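Kitting cell notes, month three

I have been putting off writing up the kitting work at Netadden until there was something worth writing down. We are now three months in, the second cell has been signed off, and several people have asked me the same questions by email, so I will answer them in one place.

Background for anyone who came here from the older posts about PLC wiring. Netadden assembles repair kits for commercial valves. A kit is a tray with nine pockets, and each pocket gets one part: seals, spacers, a spring, a retaining cap and so on. Until this winter every tray was filled by hand at one of six benches. The catalog has 496 active kit variants, most of which differ from their neighbors by one or two parts. That is where the errors came from. A person fills 40 trays of one variant, changes over to another that differs only in the spacer, and the old spacer ends up in the first few trays of the new run.

The cell has two small arms, a parts feeder we bought from Rustano, and a scale at the exit. The arms handle the five commonest parts. A person at the end of the line adds the other four, checks the tray and closes the lid. We tried giving the arms a sixth part, a thin fiber washer, and gave up after two weeks. It sticks to its neighbor and the arm picks up two. Sumeya Gashaw picks it up with a damp fingertip and has never asked for a tool.

What changed for the people

Nobody lost a job over the first cell, and I can say that without qualification because there were 11 people on kitting in January and the same 11 are there now. What they do for eight hours has changed a good deal, and opinions on that are mixed.

Obsa Zeleke moved from bench four to cell lead. The job is mostly clearing jams, loading the feeder and reading fault codes. He likes it. He also pointed out, correctly, that the pay grade for the role was set before anyone knew what the role was, and that it now includes work the maintenance group is paid more to do. That was raised with Amber Hebden in operations and the grade was revised last month.

Sumeya does not like it as much. At the bench she set her own pace and could talk to the person beside her. At the end of the cell the trays arrive when they arrive. We put in a buffer lane that holds twelve trays, which gives her a few minutes of slack, and moved the fault buzzer to a light. Both were her requests, and both should have been in my first layout.

The shift handover also got longer. It used to be a clipboard. Now the outgoing lead has to say which pockets have been faulting and whether any positions were re-taught, and if that conversation is skipped the next shift spends its first half hour finding out. We moved the start of second shift to 2:50 so there is a paid overlap of ten minutes.

Numbers

The best day so far is 1,171 trays from one cell. I would not quote that as a normal rate. It was a single variant with no changeovers and a fresh load of parts. Wrong-part errors on the five automated pockets are close to zero. Errors on the four manual pockets have not moved at all, which suggests the scale is not catching what we bought it to catch. Mitiku Gebreyes is looking at whether a camera check from Horkden would do better.

Teaching positions

The most frequent question is how much programming the operators have to do. They do none in the usual sense. They do need to be comfortable with a grid, an orientation and a position name, and to understand that the arm's idea of "row one" has to match theirs. Most of our early stoppages were somebody naming a pocket from the wrong side of the tray.

Obinna Aliyu runs the training on this, and he does it with a tabletop arm and paper squares well away from the line. The rows and columns get cards, and there is an arrow card so that everyone agrees on a direction before anything moves. People who have done it name pockets correctly on the cell. It costs very little, and I would do it before the equipment arrives next time.
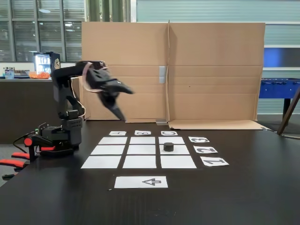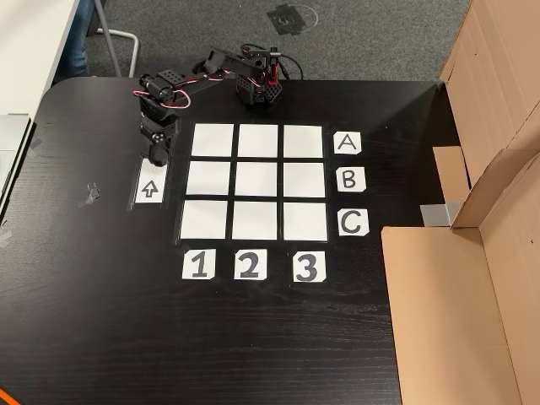

Tabletop arm and nine-square grid. The puck is on the middle square of the column marked C in the first photo; the grid is clear in the second.

Next is the Zwane line, where the trays have a different pocket layout and the parts are heavier. I will post the feeder settings separately once Obsa has finished correcting mine.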